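Sun 8 July

Ok quick one, bus leaves at 2 and I still havent packed.

So the move. Edholm to Karppinen, 297 miles, and I did the whole thing on lists. Paper ones. Nelli Halonen lent me her old notebook and told me to write down everything I touched for a week, and whatever wasn't in there by the end could go. Brutal. Worked pretty well though. Sold the big bookcase in April for 80 bucks, gave away the rest of the shelves, cried a bit over the piano stool.

Rent at the new place is lower. Kitchen is bigger. Neighbors loud so far. The street smells like bread until noon, no complaints there.
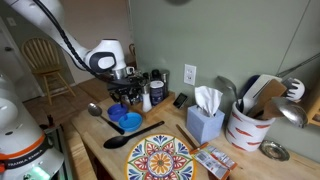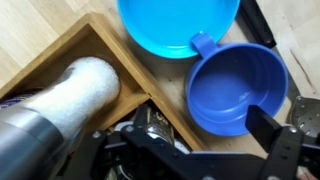 The wood counter against the green wall up top, blue bowl and mug in the second one.

Anyway. Boxes. I paid a guy with a van, 347 all in, tolls included, and he was an hour late but carried the heavy stuff without a word. Would use again. The movers I called first wanted twice that and a deposit, no thanks.

Things I forgot: shower curtain, the good scissors, forwarding my mail (do this FIRST, two weeks ahead at least). Also the internet. They cant come till next week so I'm typing this at the libary.

Still looking for a decent dentist around here if anyone knows one. And a used desk, nothing wider than the window.

Ok bus. More when I'm back.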